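Skikitz Opens Evening Drawing Rooms in Kaloldale

Free program for adults starts in December with places for 300 residents

KALOLDALE. Skikitz, the community art school of Kaloldale, announces today the opening of its evening drawing rooms for adults. The program begins in December and it is free of charge for all residents of the town. Classes will take place every Monday at 7 p.m. in the former Flivier shoe store, which the school has rented and repaired during the past year.

The idea comes from a survey that the school made among parents of its young students. Many of them answered that they had not drawn anything since they left school, and that they would like to try again if the hour was convenient and the level was not too high.

"We received the same request in many different words," said Brenda Mansilla, director of Skikitz. "People wanted a quiet place, a large table and a teacher who does not give grades. We have prepared exactly this."
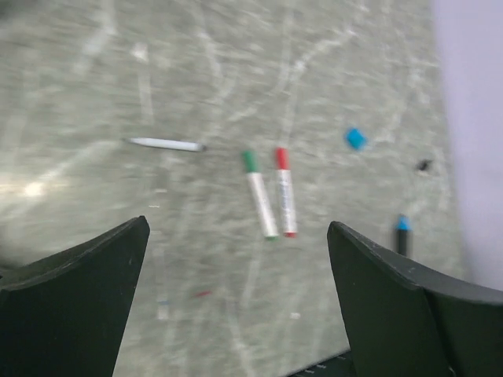
The program is divided into short courses of 5 weeks each. The first course is dedicated to line and simple shapes. The second one treats lettering, and it was added at the wish of several shop owners who write their own signs and menus. A third course, about drawing plants and trees, will follow when the weather permits working outside.

Olga Lucero will teach the first course. She has worked with beginners for many years and she prefers large formats. "On a small paper the adult draws with the fingers only," she said. "I ask my students to stand up and to move the whole arm. After one hour they are tired, but the line is already more free."

The repair of the rooms was paid by donations from residents and by a grant from the Özkan Foundation. In total, 2,936 people contributed to the collection. The remaining money will be used for materials, so participants do not need to buy paper, pencils or markers before the first class.

"My wish is that the materials are never the reason to stay at home," said Cristóbal Cisternas, who is responsible for purchases at the school. "Whoever has a favorite pen is of course welcome to bring it." 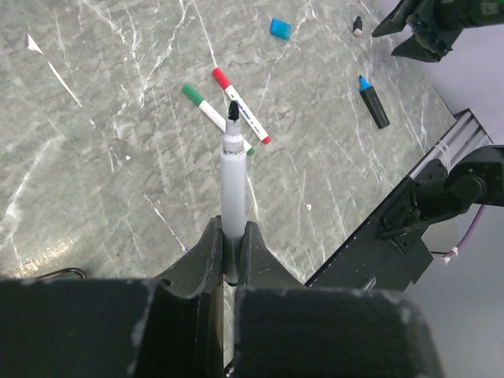
How to register

Registration is open at the school office and by telephone. Each course has a limited number of places, and residents who did not take part before will have priority. Persons who need a seat near the entrance or other help are asked to mention it when they register. Questions about the lettering course can be directed to Lautaro Daza.

About Skikitz

Skikitz is an independent art school in Kaloldale. It offers classes in drawing, printing and ceramics to about 1,000 children and young people every year.

Press contact: Brenda Bravo, Skikitz, Kaloldale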